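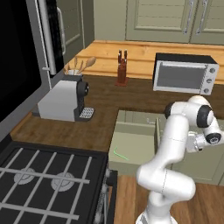 The white arm in the simulated kitchen used for Saturday's demonstration. Picture: Lostura

LOCAL NEWS | BUSINESS & TECH

Visitors crowd in to watch a robot learn its way around the kitchen

14 shares | 2 comments

It takes a fair bit to get people out of the house on the first weekend of the year, but a robot in a kitchen seems to have done the trick. Lostura opened its doors on January 3, 2026, and 261 people signed the guest book before the lights went down, quite a few of them with children in tow and at least one with a very patient dog waiting out in the entrance hall.

The company, which has had its workshop on the upper floor of the old Skisstead mill since June, writes the software that tells robot arms how to move about in ordinary homes. Most of that work happens on a computer, in a kitchen that exists only on the screen, and it was this kitchen that visitors had come to see. It was thrown up on the big wall at the end of the room, large enough that you felt you could lean over and put the coffee machine on.

And what a homey kitchen it is! There are sage-green cabinets, a brown wooden countertop, a black stovetop and a holder full of wooden utensils, with the white arm standing on the plank floor in the middle of it all. Several visitors were heard to say they would happily move in.

Tín Cù, who started the company with a former classmate, led the talks himself and looked as if he was enjoying every minute. He explained that the arm practices the same small jobs over and over in the computer, with the furniture shuffled and the cabinets changed between rounds, before anyone asks a real machine to try them.

"My mother wanted to know why I don't just build a robot and let it get on with things," he told the first group, to a good deal of laughter. "I said, Mom, you remember what I was like with your dishes. In here we can get it wrong all night long and in the morning there is nothing to sweep up."

The main demonstration was all about cabinets — getting to them, opening them, and keeping out of the way of the door as it swings. It sounds like nothing much until you hear it explained. The arm has to know where the door is going to end up, Cù said, and where its own elbow is going to end up, and the two had better not be the same place. He had the children in the front row try it with one hand behind their backs and a cardboard box with a flap, and they got the idea faster than the grown-ups did.

Groups of 18 went through at a time, and the line stretched down the stairs for a good part of the afternoon. Coffee and sesame cakes from the Đặng bakery across the street helped the wait along, and the bakery very kindly sent over a second tray when the first one ran out.

Cúc Ninh came with her two grandsons after seeing the poster at the library, and stayed for the talk twice. A retired school cook, she had strong opinions about where things ought to go in a kitchen, and she shared them with the engineers, who wrote some of them down.

"I always kept the heavy pans low and the everyday things where you could reach them," she said. "I told the young man so. If it's going to work in somebody's kitchen, it had better learn how people keep a kitchen. He was very nice about it. My younger one now wants to be a robot, I should say, and not to make them."

There were harder questions as well. One man asked about jobs, and another wanted to know what such a machine would cost and whether he would live to own one. Cù said he had no price to give and would not guess at a date. The company has 21 people on its payroll, he said, and is looking to take on a couple of trainees from the Stalliveck technical college before the summer.

A smaller table by the windows let visitors steer a simulated arm for themselves with a game controller. It was harder than it looked — this reporter spent her whole turn bumping into a wall — but a girl of nine or so had the hang of it in no time and had to be coaxed away so others could have a try.

Lostura hopes to hold another open day in June, when the mill courtyard can be used and the line won't have to stand on the stairs. School groups can ask about weekday visits at the front desk in the meantime. Entry is free, and the elevator is working again.

Filed under: Skisstead, Open days, Robots

Contact the newsroom | © 2026 All rights reserved | Back to top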